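Courir le soir en hiver : s'équiper et choisir son parcours

Temps de lecture : 2 min

Nuit à 17 h, boulot jusqu'à 18 h. Donc on court dans le noir. Voici comment je m'y prends, en vitesse.

1. Repérer le parcours de jour

Une fois à pied, tranquille. Noter les trous, les plaques, les sorties de garage. Une boucle courte vaut mieux qu'un grand tour : la mienne à Munness passe devant chez moi à chaque fois, pratique si le genou tire.
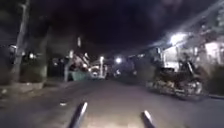
Côté chaussée ou trottoir, ça se décide au repérage aussi. Courir face aux voitures, toujours. S'écarter de tout ce qui est garé : une moto au bord à droite, comme ici devant le bâtiment éclairé, je passe large. Et regarder le sol loin devant, l'asphalte est clair tout près et noir au bout. Un petit débris suffit pour une cheville.

2. La lampe

Frontale ou ceinture, au choix. 200 lumens en ville, 500 sur chemin. La ceinture fait ressortir les reliefs, la frontale suit le regard - j'ai les deux, je prends surtout la ceinture. Charger la veille !! Gintarė Rebane, du club, garde une lampe de secours dans sa poche, je fais pareil depuis octobre.

3. Les habits

Trois couches c'est trop. Un maillot technique, un coupe-vent, gants fins. Avoir un peu froid au départ. Du réfléchissant aux chevilles et aux poignets, ça bouge donc ça se voit. Le gilet fluo seul ne sert pas a grand-chose la nuit.

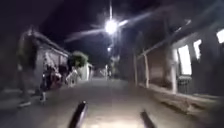
4. L'allure

Oublier le chrono. De nuit on croit toujours aller plus vite, donc partir lentement et courir à la respiration. Pour les petites accélérations je me sers des lampadaires : vite jusqu'au premier, cool jusqu'au suivant. Dans une rue étroite comme celle-là, un gros lampadaire qui éblouit et un plus petit au loin, ça marche bien. Ne pas fixer la lumière par contre, après on voit plus rien. Sortie de 40 minutes maxi pour commencer, 2 par semaine.

5. Au retour

Se changer tout de suite, boire, étirer les molets. Lampe sur le chargeur.

À lire aussi
- Choisir ses gants de course
- Le tour d'Eltitz en trois étapes
- Reprendre après une entorse

Ce site utilise des cookies. Accepter / Refuser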